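Foro › Camisetas y material de partido
Miércoles, 21:40 – por dorsal_zurdo

Conservación de camisetas de los noventa con dorsal termoadherido

Abro hilo para ordenar criterios. Tengo una segunda equipación del Callau, manga larga, 100 % poliéster, con el dorsal de vinilo agrietado en las dos cifras y el patrocinador flocado casi íntegro. Hasta ahora la guardaba en percha, dentro de una funda cerrada. He notado que el vinilo se pega a la propia tela de la espalda cuando llega el calor de julio.

Dudas concretas:
- Percha o plano.
- Papel de seda intermedio o papel siliconado.
- Si alguien ha vuelto a fijar un dorsal original sin dejar brillo en el tejido.

fondo_norte_86 escribió:
Plano, siempre. En percha, el peso de una manga larga recae en la costura del hombro y el cuello se deforma. Papel siliconado entre pecho y espalda, nunca seda directamente sobre vinilo: si el plastificante migra, la seda se queda pegada y luego hay que retirarla fibra a fibra. La funda cerrada fuera. Caja de cartón sin ácido y armario interior.

Kerora_coleccion escribió:
Discrepo en parte. Yo tengo 6 en percha ancha acolchada desde hace años y las costuras no han cedido. El problema no es la percha, es el plástico de la funda. Con funda de algodón el vinilo respira y no se reblandece tanto. En plano, los pliegues acaban marcando el flocado, y eso no se recupera.

fondo_norte_86 escribió:
No hay que plegar. Si la caja es corta, se enrolla sobre un tubo con el dorsal hacia fuera.

Kerora_coleccion escribió:
Enrollar un vinilo ya agrietado abre la grieta. Con el dorsal sano, de acuerdo. Con el que describe el compañero, no.

dorsal_zurdo escribió:
El mío está agrietado en sentido vertical, de arriba abajo de la cifra. Descarto enrollar. Me interesa más lo del brillo: he leído lo de la plancha a temperatura baja con papel de horno, pero no encuentro a nadie que dé el tiempo de contacto.

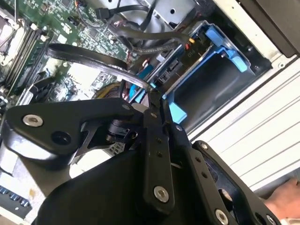

Categoría: Restauración y limpieza

steluta_r escribió:
Yo lo hice con una del Barbieri, dorsal levantado en una esquina. Presión de 10 segundos, papel siliconado por encima, dejar enfriar bajo peso y repetir una vez. Adhirió. Ahora bien, la zona quedó algo más lisa que el resto y con luz rasante se nota. Si la pieza es para vitrina, me lo pensaría. Antes de tocar el dorsal, prueba en el faldón por dentro.

fondo_norte_86 escribió:
Una pieza usada en partido no se plancha. Cualquier comprador serio mira el dorsal con lupa y una refijación le baja la valoración. Se documenta el estado, se guarda bien y ya está.

steluta_r escribió:
Depende de si se va a vender. La mía no se vende, y prefiero una esquina pegada a perder medio número en el próximo traslado.

Kerora_coleccion escribió:
Coincido con Steluta. Añado una cosa sobre el lavado: agua fría, a mano, del revés, jabón neutro y sin frotar el escudo. Si es bordado, secar en horizontal sobre toalla, porque la entretela tira al encoger y arruga el contorno.

dorsal_zurdo escribió:
Resumo lo que voy a hacer: caja larga, en plano y sin pliegues, siliconado por dentro y por encima del dorsal. Nada de plancha por ahora. La camiseta salió de un vestuario y tiene una mancha de hierba en el codo izquierdo – esa se queda.

fondo_norte_86 escribió:
La mancha ni tocarla. Revisa el papel cada 6 meses y cámbialo si amarillea.

Kerora_coleccion escribió:
Sigo pensando que con funda de algodón bastaba, pero la caja tampoco le va a hacer daño. ¿Qué medida de caja vas a usar? Las que encuentro se quedan cortas para manga larga.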